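Teaching an arm to clear tissues off a worktop, and what to believe while you do it

Part 3 of the Flondach build notes 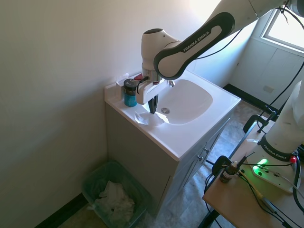
Siamak Najafi wrote after part 2 to say that I was making a meal of it, that he had a pick-and-drop routine going in one evening, and that anybody with a free afternoon could do the same. I don't doubt the evening. I'd like to know how often it worked the next morning, with the sun in a different place.

So this part is mostly about checking. The job is to pick a crumpled tissue off the counter and drop it in the wastebasket on the floor. It sounds like nothing. Tissue is light, it squashes, it never has the same shape twice, and it is white on a white counter.

What you need before you start

An arm bolted or clamped to something heavy. A wooden table on a metal frame will do if you test it first. Push the top hard with your hand. If it rocks, the arm will rock it too, and every position you save will be slightly wrong.

A fixed camera. Ours runs into Omov, the little control program we use at the workshop. Any program that lets you save positions and replay them slowly will serve.

A box of tissues. Buy the cheap ones.

Step 1. Fix the base and leave it alone

Tighten the clamps, then mark the table feet on the floor with tape. I have read people claiming you can move the table and "just recalibrate". You can, and you'll lose the evening Siamak saved.

Step 2. Save the high positions first

Save one point well above the counter and one well above the bin. Run between them at a tenth of full speed with the fingers open. Keep a hand on the stop button. Watch the tap and the cables, particularly where a cable loops near the wrist.

Step 3. Find the pick height

Lower the fingers until they nearly touch the counter, then come back up 3 mm. The Ornisa guide says to let the fingers touch and rely on force sensing. Perhaps that suits a workbench. I wouldn't try it over a basin that somebody wants to keep.

Step 4. Close gently, lift, wait

Close the fingers, lift 145 mm, and pause. The pause is for you. Look at whether there is a tissue in the grip or only a corner of one. A corner will come this far and then drop on the way to the bin.

Step 5. Drop from low down

Our first attempts let go too high and the tissue drifted off sideways. Go lower, open slowly, and come straight up before turning.

Step 6. Now try to break it

Crumple a fresh tissue for each run. If you reuse the one it likes, you're testing the tissue. Do 12 runs in the morning and the same again after dark with the lights on. Write down every miss, including the ones you're tempted to blame on yourself.

Our last full batch came out at 70 per cent. The Kermani add-on is supposed to improve on that by choosing the grip point for you, and I'll believe it when I've run it against the same box of tissues. Until then I have left it switched off.

If your misses are all in bright daylight, pull a blind down and repeat the batch before you touch any code. If they are spread evenly, go back to step 3 and check the height again.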